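The Seam

By the time the planner had refused for the forty-first time, Serena Melis had begun to take it personally.

It was a polite refusal. She had written the message herself, in her first month at Tillano, when she still believed that error messages should have manners. "No safe path found. Would you like to try a different goal?" She would not like to try a different goal. The goal was a point in space two centimetres above a worktop, and the arm was hanging over it with its fingers practically in the right place already, like a man on a diving board asking for directions to the pool.

"It's the seam again," she said.

Okafor didn't look up. He was in charge of perception, which meant that everything was either his fault or somebody else's, and he had a good ear for which way a sentence was heading.

"What about the seam?"

"It thinks there's a cliff there."

"There's a moulding there."

"I know there's a moulding there. I can see the moulding. Your node thinks it's the edge of the known world."

He rolled his chair over, bringing his tea. Between them they owned the whole of the software that stood between a camera and a pair of fingers, and on good days they could go for hours without speaking. Clernix, who were paying for all this, wanted a machine that could tidy a kitchen. They had said so in a requirements document 155 pages long, in which the word "tidy" was never defined and the word "kitchen" was defined twice, differently.

The depth map was up on her left screen. The wood came out as a calm green slope. The marble came out as a sort of weather. Veins that were perfectly flat to anyone with a fingertip had become ridges and gullies, and along the join, where the brown stopped and the white began, there ran a long black crack of nothing at all. Missing data. The planner, having been raised by Serena to be careful, treated missing data as solid rock. Forty-one times it had looked at the join and seen a wall going up to heaven.

"Could you not just tell it to be braver?" said Okafor.

"I told it to be braver in the spring. You'll remember the toaster."

He remembered the toaster.

She switched to the colour feed, mostly to have something sensible to look at. She was fond of the wrist view. It made everything seem important. You hung there above the ordinary stuff of somebody's kitchen like a heron over a pond, and even a bit of pink at the bottom of the screen looked as though it might be about to do something.
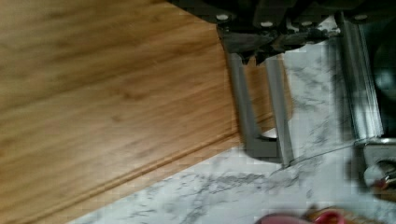
The wrist view: wood to the left, marble to the right, and the join the planner would not cross.

"The left finger's blurred," said Okafor.

"It was moving."

"I thought it wasn't allowed to move."

"It's allowed to fidget. I put in a small search motion, so it can have a look from a slightly different angle before it gives up. It fidgets, then it refuses."

"That's the most human thing you've ever written."

She ignored this, chiefly because she'd been saving it up to say herself.

They did what they always did, which was to argue about whose parameter it was. Okafor held that a hole in a depth map was a truthful thing. The sensor hadn't seen anything, and his node said so. Serena held that a worktop did not stop existing when you weren't sure about it, and that a grown-up perception system would have a stab at filling in the gap. Okafor said that guessing was planning, and planning was her department. Serena said that if she wanted a philosopher she would have hired Leiva.

Leiva was the other firm. They had bid for the Clernix work and lost, and were widely understood to be doing something clever with learned models that needed no planner at all. Serena had watched their demonstration film more often than she would have admitted in a review. Their arm swept about like a conductor. It never asked anybody whether they would like to try a different goal. It was also filmed, she had noticed, on a plain grey table.

"Put the filter window up," she said eventually.

"It's up."

"Up more."

"If I put it up more, it'll fill in real holes. It'll fill in the sink."

"There isn't a sink in the test."

"There'll be a sink in September," said Okafor, with the gloom of a man who had read all 155 pages.

This was true. In September the arm was going to Gunditz, where Clernix kept a model flat for visitors, and where there was a sink, and quite possibly a cat. Serena had put the cat in the risk register. It had come back from Clernix marked "please quantify".

She drank some of his tea while he was thinking. The trouble, she decided, was that they had both been right for too long. His node was honest and her planner was careful, and the two virtues had met at the edge of a bit of brown wood and locked horns. You could have left them there all summer. The logs would have filled up with courtesy.

"What does it do," she said, "with a hole that's got the same thing on both sides?"

"Same height, you mean?"

"Near enough. If there's floor to the left and floor to the right, and the gap's thinner than a finger. Does anybody in the whole stack ask that question?"

Okafor opened his mouth, and she watched him go looking for the place where the question was asked. He went through his own code first, behind his eyes, then, with more hope, through hers.

"No," he said.

"No."

"That's embarrassing."

"We'll call it a feature. Where do we put it?"

That took another hour, since it could have gone in either of their halves and neither wanted to be the one who had been missing it. In the end it went into a new little node in between, which took his map and her question and passed on a map with a note attached: probably fine here, go slowly. Serena wrote the go-slowly. Okafor wrote the probably. The node needed a name, and after a certain amount of childishness it was checked in as "grout".

They ran it in simulation first. The simulator set up 201 worktops, each with a join in it somewhere, and the arm crossed every one without comment. Neither of them was impressed. The simulator's marble was as smooth as a politician and had never once produced weather.

"Real one, then," said Okafor.

"Real one."

She put her hand beside the stop button, where it had spent a good part of her career. The log scrolled to line 2982 and paused. On the wrist view, the fingers hung above the join. The left one twitched across, had its look, and twitched back.

"It's fidgeting," said Okafor.

"I can see it's fidgeting."

"Is it going to refuse?"

"I don't know. It's thinking."

"It doesn't think. It's got a cost function."

"So have you."

The arm moved. It went very slowly, which was her half, and it went a shade too high, which was probably his. The wood slid off to one side of the screen and the veins came drifting in under the fingertips. Nothing fell over. Somewhere in the middle, just over the moulding, the speed dropped almost to nothing, and she had the absurd impression of somebody feeling for a step in the dark with one foot. Then it was on the far side, and it stopped at its point in space above the marble, and was still.

A message came up on the right-hand screen.

"Goal reached. Would you like to try a different goal?"

Okafor read it twice.

"You used the same ending for both messages."

"It was my first month," said Serena.

She thought about changing it. It would have been one line. She looked at the arm, which had crossed nearly a hand's breadth of kitchen at the cost of a working day, and then she gave it a new target, back over the wood where it had come from.

"No safe path found," said the planner.

Okafor went to put the kettle on.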